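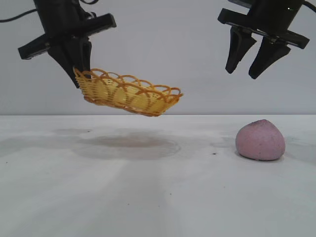 Yellow and orange basket with a looped rim, at the Pranow open day.

We had been meaning to visit the Pranow workshops in Flisodby for ages, and this September we finally made the drive over from Mapplebeck, 36 miles of back roads and one very good pie stop. The building dates from 1857 and still has its old loading doors, which stood wide open so that the smell of coffee met us out on the sidewalk. 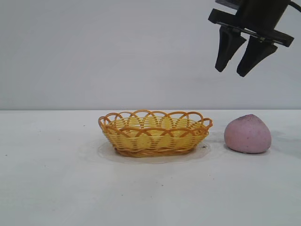 I went mostly for the baskets, I'll admit, having grown up in a house where everything from bread to buttons lived in one. There was plenty of talk about which shapes are easiest to lift and which ones tip their contents out, and I could have listened all afternoon. A white tabletop against a plain gray wall is a lovely thing to look at when your own kitchen table hasn't been clear since spring!

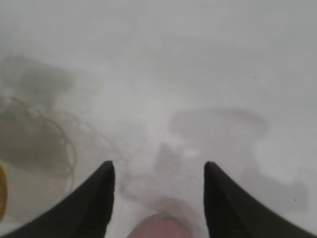 After that we wandered upstairs to the Stolo room, where the old pattern books are kept (537 of them, in long low drawers), and then back down again for a second cup of coffee and a slice of plum cake. Entry was free, parking was easy, and we stayed a good two hours longer than planned.
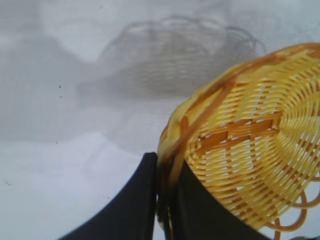
Glossy yellow strands over brown spokes, seen from the open side.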